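Notebook entry, 3/1/18
Labor Statistics Workshop, Fostisau Room

Work today concerned the hiring gap between Black and white applicants in the Coppens regional wage file. The file was received in August and has been cleaned twice. The purpose of this entry is to record what was decided about the unemployment measure, so that colleagues who pick up the tables do not repeat the same checks.

The first decision was to keep persons who have stopped looking for work in a separate column. In the earlier draft they had been dropped altogether, which made the gap look smaller in counties where many people had given up the search. The column is named "left search" in both tables. The Luvima code book uses a different name for the same item, and the two should be matched before anything is sent out. 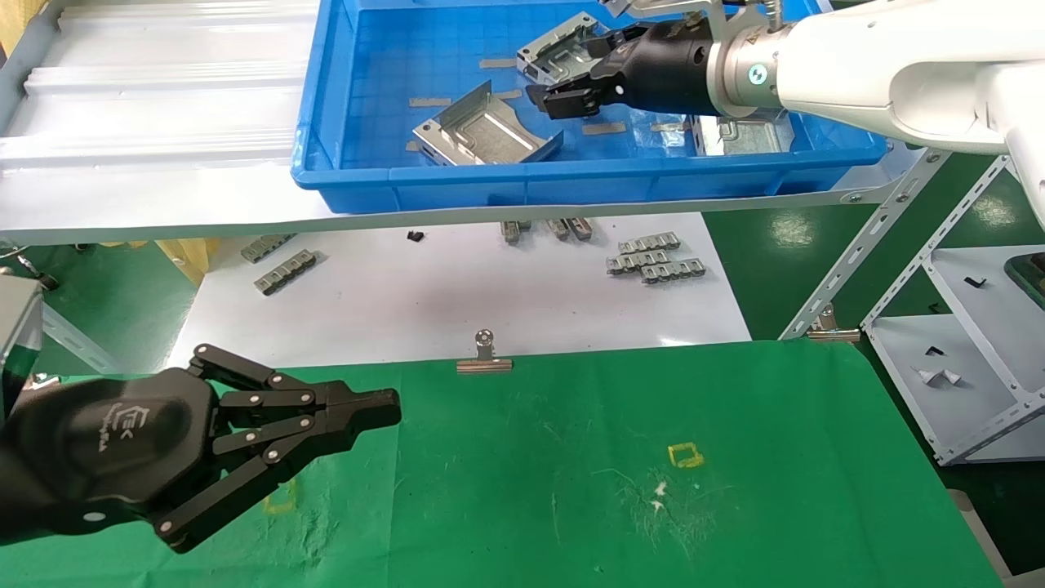

Why is the gap reported as a ratio when the published tables give two separate rates?

The ratio lets one county be compared with another when their overall job markets are very different. Both rates are still printed beside it, and no ratio should be quoted without them.

The second decision concerned small counties. Any county with fewer than 500 respondents is to be combined with its neighbor before a rate is computed. This affects 36 counties, most of them in the northern part of the Zonden district. The combined areas are listed on the shared sheet under their old county numbers. It was noted that two of the pairings cross a commuting boundary, and these are marked for review.

Education was then added as a control. The gap narrowed but remained at every level of schooling, including among applicants with a four-year degree. The result held when the age groups were changed. It did not hold as well for workers under 25, where the answers on school enrollment are incomplete. No statement on that group should be made from this version of the file. 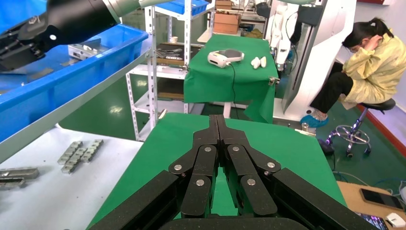
Minoru Kobori

Method note for the wage tables. Hourly pay was computed from weekly earnings and usual hours. Persons who reported usual hours as "varies" were left out of the pay tables but kept in the employment tables, so the totals will not agree. A footnote to this effect has been added to both.

Open items: match the column names to the Luvima code book; review the two marked pairings; request the missing enrollment answers from Coppens; rerun the education table without public employees. The old draft remains in the archive folder and should not be cited.

Contact: Labor Statistics Workshop, Fostisau | © 2018 | Back to top
2 comments | 2 shares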